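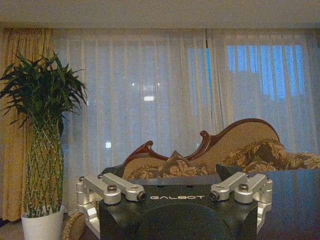

How many cuffs come with the Nomora clinic blood pressure set?

Each set comes with two, a standard adult and a large adult. A small adult cuff can be ordered separately.

Nomora Clinic Blood Pressure Set
Supplied by Pinheiro Medical, Gestville
Item no. 794

The Nomora is an upper-arm monitor for family practices, walk-in clinics and workplace health rooms. It takes a single reading or a series of three with a one-minute rest between each, and shows the average at the end. Staff can start the series and leave the room while the patient sits quietly.

The monitor runs on its mains adapter or on 6 AA batteries (not included). The display shows systolic, diastolic and pulse in large figures. The colour of the backlight stays the same whatever the reading, so patients aren't alarmed before someone has talked to them.

What's in the set
Monitor
Standard adult cuff
Large adult cuff
Mains adapter
Desk stand
Printed guide in English and French

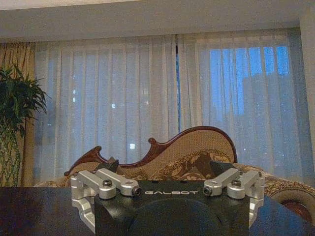
Black housing marked GALBOT, with silver aluminum arms on both sides.

Cleaning and care
Wipe the cuffs with a mild disinfectant between patients and let them air dry. Don't machine wash. Take the batteries out if the monitor will be stored for more than a month. Have the calibration checked every 12 months. Our service centre in Plorkent does this by mail and can send a loaner while yours is away.

Ordering
Orders placed before 2 p.m. leave our Gestville warehouse the same day. Clinics with an account can pay by invoice. Unopened sets may be returned within 30 days, but cuffs can't be taken back once the bag is open.

Warranty
Monitor: 2 years, parts and labour
Cuffs and tubing: 6 months

Also available
Small adult cuff
Replacement tubing
Wall bracket
Rolling stand with basket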